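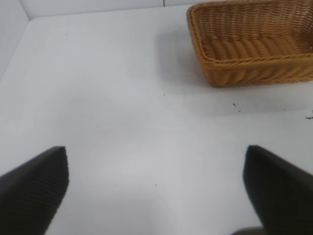 Text: Nilmini Karunaratne

Wer am Samstag um halb drei in Hasness aus dem Bus steigt, hört das Spiel, bevor er es sieht. Die Trommeln kommen von der Gegengeraden, wo seit jeher der lauteste Teil des Publikums steht, und spätestens an der Brücke singt man mit, ob man den Text kennt oder nicht. 1091 Zuschauer waren es beim letzten Heimspiel gegen Skotar, in der fünften Liga wohlgemerkt!

Dabei war der SV Hasness im März vor zwei Jahren so gut wie abgestiegen. Neun Niederlagen in Folge, der Trainer weg, der beste Stürmer mit Kreuzbandriss auf der Tribüne. Dann übernahm Balinov, bis dahin für die A-Jugend zuständig, und stellte gleich im ersten Training alles um: Dreierkette, hohes Pressing, und im Tor ein Neunzehnjähriger, den außerhalb der Jugendabteilung kaum einer kannte.

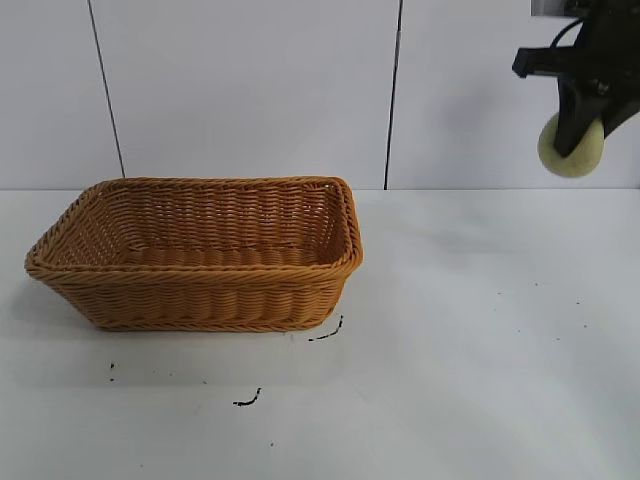 Dieser Torwart heißt Talukder und ist inzwischen der Grund, warum regelmäßig Späher aus höheren Ligen am Spielfeldrand stehen. Was für Reflexe! Gegen Skotar lenkte er in der 88. Minute einen Kopfball aus fünf Metern an die Latte, stand sofort wieder und begrub den Nachschuss unter sich. Im Gegenzug fiel das 2:1.

Balinov selbst redet lieber über die Laufwege seiner Außenspieler. Er lässt sie im Training so lange dieselbe Diagonale laufen, bis sie den Pass spielen, ohne hinzusehen — und wenn das am Wochenende klappt, dann ist das Fußball, für den man gern auch bei Nieselregen stehen bleibt. 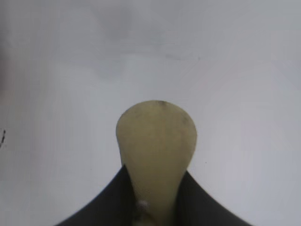

Der Kader ist klein geblieben. Die Nummer 9 trägt wieder der alte Stürmer, mit operiertem Knie und deutlich kürzeren Sprints, dafür mit einem Auge für den Raum, das er früher nie gebraucht hat. Sieben Tore stehen schon auf seinem Konto, zwei davon per Hacke.

Am schönsten war für mich trotzdem das Pokalspiel unter Flutlicht. 1341 Leute, ausverkauft bis auf den letzten Stehplatz, und nach dem Elfmeterschießen wollte eine halbe Stunde lang keiner nach Hause (ich auch nicht, der letzte Bus fuhr ohne mich).
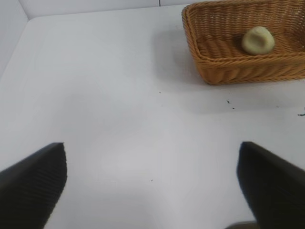 Nun wartet das Rückspiel in Skotar, auf dem engen Platz hinter dem Bahndamm, auf dem Hasness noch nie gewonnen hat. Der Fanbus ist voll, eine zweite Fahrt wird gerade organisiert. Abfahrt ist um elf am Vereinsheim.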